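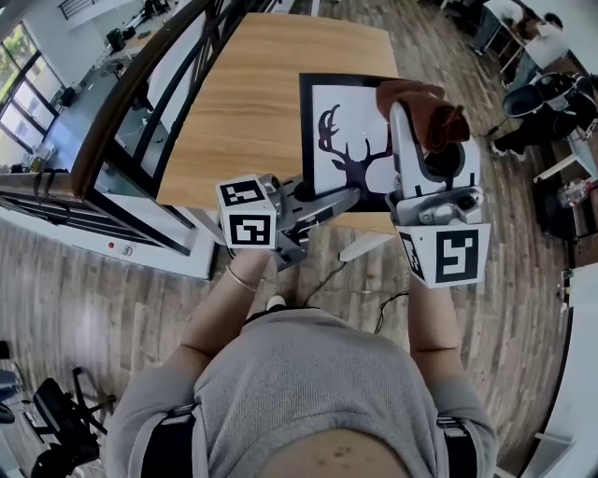 Haldane Robotics – Demonstration and Teleoperation Team

Recording two-handed demonstrations with the Grorkar grippers: framed picture and finger cover

Last revised 31/07/2023

The procedure applies to the household objects part of the Lostiso task set. It covers the picture task, in which one gripper steadies a framed picture on the table while the other passes a cloth over it. The robot learns from the path of each gripper, the opening of the jaws and the camera views, so the way the operator moves matters as much as the final state of the object. Operators who have only used the remote arms should read the section on pace before recording.

Before you start

Charge both grippers and clear the storage on the recording machine. Open Cillia and create a new session with the task code, your operator number and the table code. Do not reuse a session from an earlier shift, even for the same task. Cillia writes the calibration into the session when it is created and will not update it later.

Check the marker cubes. Each face should be clean and flat, with no lifted corners on the printed pattern. A cube that has turned on its mount will still be detected, but its pose will be wrong by the same amount in every episode and the fault is hard to find afterward. Push each cube gently sideways. If it moves, tighten the mount and run the calibration again.

Put on the head camera last. Tilt it so that both grippers stay in view when your hands are at working height, then tie back long hair or tuck it behind the strap. Put the shoulder straps on over your clothing and check that no loose end hangs in front of either gripper camera.

Route any cable down the outside of the forearm and off the near edge of the table. A cable that crosses the work area will be dragged over the object sooner or later.

Fitting the cover

Open the jaws fully. Hold the cover by the closed end and pull it down over the finger until it reaches the base. It should sit snugly enough to stay on when you shake the gripper, and loosely enough that the finger can still bend. Folds are acceptable on the outer side. On the contact side, smooth them out with your thumb.

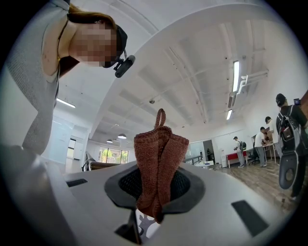

If the cover has a hanging loop, leave it attached. Keep the loop clear of the other finger, where it can catch as the jaws close. Close and open the jaws four times and watch the opening value in Cillia. It should come back to the same reading each time. A drift in the closed reading usually means that fabric is trapped at the base of the finger.

Use the same cover for a whole session. Color and weave both show up strongly in the gripper view, and changing covers halfway through makes the session awkward to label. If a cover must be replaced, end the session and open another.

Recording an episode

1. Place the picture flat on the table, inside the marked start area. Vary its angle between episodes.

2. Hold both grippers at the start pose, jaws open, and keep still until Cillia shows that tracking is good for left and right.

3. Press record. Wait two seconds before moving.

4. Bring the left gripper to the edge of the frame and close on it. Tilt the picture toward you until the far edge lifts off the table. Use light pressure, as the fingers will slide along a smooth frame if they are forced.

5. Bring the covered finger to the top corner of the print and draw it across in straight, overlapping passes. Work from the far edge to the near edge. Keep the finger in contact through each pass and lift it clearly at the end.

6. Lower the picture, open the left jaws and return both grippers to the start pose.

7. Hold still, then stop the recording.

Both hands may touch the frame at the same time while the picture is being tilted. This is recorded as shared support and is a valid variation. Note it in the comment field so that it can be grouped with similar episodes.

Pace

Move at half the speed you would use with your bare hands. The tracking can follow faster motion, but the arms that replay the data cannot, and episodes with sudden starts are dropped by the speed filter. Avoid stopping in mid-air to think. If you pause for over six seconds, discard the episode and begin again.

Do not correct the picture with a wrist, sleeve or elbow. The robot has no matching surface, and the contact will not appear in the gripper data.

Marker visibility

The head camera needs to see at least one face of each cube throughout the episode. Losses are most common in step 5, when the right forearm crosses over the left gripper. Stand slightly to the left of the center of the table and reach forward with the right arm – this keeps the two cubes apart in the view. Leaning in close will help you see the print but tends to push one cube out of the camera's field. 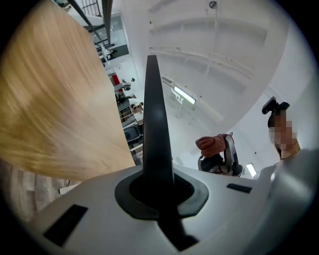
Gripper view: uncovered black finger in front, salmon-red padded cover behind.

Reviewing the session

Play back every tenth episode at normal speed, with both gripper views and the head view side by side. Check that the cover stays on the finger, that the jaws are open at the start and end, and that the time stamps agree across the views. The Cillia sync check reports an offset for each camera. Anything above one video frame should be flagged.

The trial batch recorded in December had 142 usable episodes. Most of the rejected ones had a lost marker during the tilt. A smaller group had been stopped before the grippers were back at the start pose, which the trimming script reads as an incomplete task.

Label rejected episodes with the reason code and leave them in the session folder. Upload the folder from the recording machine, remove the covers, and store the grippers with the jaws open.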